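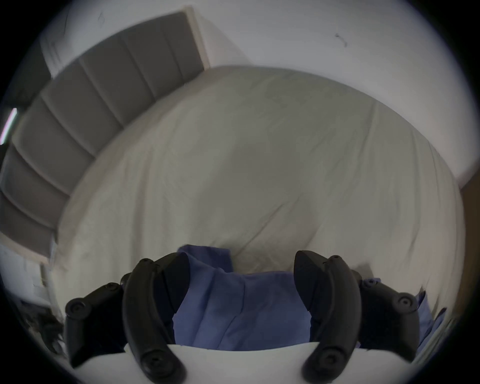

A sale listing is a seller's claim and should be read as one, a reader of our first draft objected, and a claim repeated in five catalogs is still a single claim. We accept the point. The first draft had treated every listing as an independent sighting of a cover, and the totals for the Ullgate registry marks were too high as a result. The present section sets out how the listings were gathered again, how repeat offers of the same cover were found and merged, and what the corrected count can support.

Figure 2. Curved black finger links closed around a blue cloth.

4. Listings as evidence for the Ullgate registry marks

4.1 Sources

Two bodies of listings were used. The first is the run of printed catalogs issued by the Moulin auction house, which sold postal history from the Stotlow and Ullgate districts over several decades. The second is the Matent archive of closed online sales. Moulin catalogs give a lot number, a short description, an estimate and, for the better lots, a black and white plate. Matent keeps the seller's own title and text along with scans, usually of the front and often of the reverse.

Together the two sources gave 1,403 listings that mention a registry mark of Ullgate. The search terms covered the town name, the district name and the spellings used by the postal administration before and after the renaming of the Stotlow head office. Listings for loose stamps were left out even where part of a registry mark could be read on the stamp. Fronts with the back panel missing were kept but coded separately — they can show the mark, but an arrival date on the reverse is lost.

4.2 Merging repeat offers

Covers come back to the market. A cover bought at a Moulin sale may turn up in the Matent archive years later under a different title, with a different opinion of its rate and sometimes with a different reading of the date. Wording is a poor guide here. Sellers copy each other's descriptions for unrelated covers, and the same seller will rewrite a text when a piece fails to sell.

We matched on the object instead. The registry number, where legible, was the first test. Ullgate used numbers in sequence and started again each January, so the same number in the same year on a letter to the same address was taken as one cover. Where the number was weak or covered by a later label, we compared the placement of the stamps, the angle of the cancel and any tears or file folds. Two of us made each comparison separately. Pairs on which we disagreed were left unmerged, so the corrected total may still include some repeats.

Listings without a scan or plate could not be tested in this way. They remain in the data set with the code N and are not used in Section 5, where we discuss the order in which the marks came into use.

4.3 Reading the dates

The Ullgate registry mark exists in two main types. Type A has a straight frame and the town name in tall letters. Type B has rounded corners and a shorter name, with the R set lower. Sellers seldom separate the two, and when they do the labels are often the wrong way around. For this reason the type given in a listing was ignored and assigned again from the scan.

Dates were taken from the Ullgate cancel first, then from the Stotlow transit mark, then from the arrival mark. Mail normally passed through Stotlow on the evening train, and a transit mark dated a day after posting is common. A gap of more than a week is not, and most such gaps turned out to be misread months. March and May are easily confused in worn strikes of the Ullgate canceler, which lost the top of its month slug and was not repaired until the office moved. We changed a date only where a second mark on the same cover settled the question.

4.4 Limits

The listings favor attractive covers. Plain registered letters at the basic rate sold for little, and Moulin tended to group them in mixed lots of up to 100 pieces with no separate description. A collector who bought such a lot might later sell the contents singly, and Matent has clear cases of this, but many of the covers have never been described at all. Counts in this paper are therefore counts of recorded covers. They should not be used to estimate how much registered mail the Ullgate office handled, and we would advise caution in using them as a guide to price.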